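Rolland Neighborhood History Box

Sold by Proltine

I started making the Rolland box after my own street tried to put together a house history and got stuck in the first month. We had deeds in one person's attic, snapshots in another's kitchen drawer, and a shoebox of letters that smelled like a basement (it was kept in one). What we didn't have was a place to put it all, or any agreement on how to label it. So I built us a kit, and then the next street over wanted one, and now I have a shop!

The box itself is a drop-front case in acid-free board, wide enough for a letter-size folder to lie flat. Inside you get a set of folders, clear sleeves for photographs, a pad of house sheets, soft pencils and a printed guide that I wrote at my kitchen counter over one long winter. There's also a blank street map grid, and I'm fonder of that than of anything else in there. You draw in your own block, give every lot a number, and that number goes on every single thing that comes out of that house. Lot 3 stays Lot 3 even when the city renumbers the street, and cities do love to renumber streets.

The house sheets are the part people write to me about. Each one has room for the build date, the owners in order, the trades they worked in, and what changed about the building. I left a big open space at the bottom for stories, and a narrow column down the side for where each story came from. Please use the column. A great-aunt's memory is worth writing down, and so is the fact that it's a great-aunt's memory.
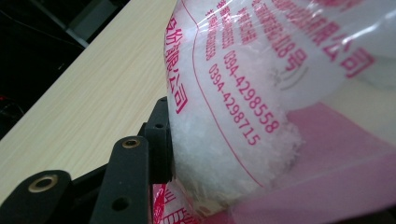 Tímea Vida wrote to say that she had filled the story space on her very first sheet and had to staple on two more pages, and could the next printing please have a longer one? It could, and it does. The current pad has a full blank back on every sheet, so you can keep going. I'd skip the staples, though — they rust, and the rust goes straight through old paper. A folded sheet of plain acid-free paper will hold a bundle together just fine.

Which size do I need?

I make two. The Rolland is the regular one and suits a single block or a small cluster of houses. The Nivel is the deep version, for a whole neighborhood or for anyone who has inherited the files of an older association and can't close the drawer. The Nivel holds over 800 loose sheets if you pack it sensibly, and it's heavy when it's full, so keep it on a low shelf. Both use the same folders and the same numbering, and you can begin with the small one and move up later without relabeling anything.

What about big maps and newspapers?

Neither box is right for them. Folding a plat map to make it fit is how you get a plat map in four pieces. Ask at your library whether they have flat storage, or get in touch with me about the Plorkeck folder, a large flat portfolio that I make in small batches. Newspaper clippings can go in the regular box as long as they sit in their own sleeves, away from the photographs. I photocopy mine onto good paper too, and work from the copy.

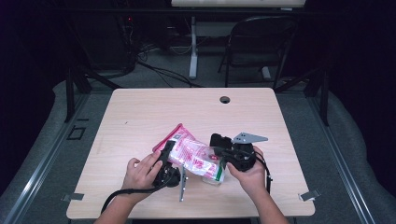

Table space, grommet side

You'll want a clear surface for sorting, clean hands and a good chunk of afternoon. I sort by lot first and by date second, and I don't read anything until it's sorted. (I break this rule every time. There's always a letter.)

Details

Item number: 203
Board: acid-free, gray outside, white inside
Included: folders, photo sleeves, house sheet pad, map grid, pencils, printed guide
Not included: the Nivel insert tray, sold separately
Refills: house sheets and sleeves, sold by the pack
Guide last revised: 8 Jun 2020

Orders go out from my workshop, and I pack them myself, so give me a few days. October gets busy with all the fall house tours, and if you need a box for one of those, please order early. Boxes can come back unused for a refund. If a corner gets crushed in the mail, send me a note with your order number and I'll mail you another.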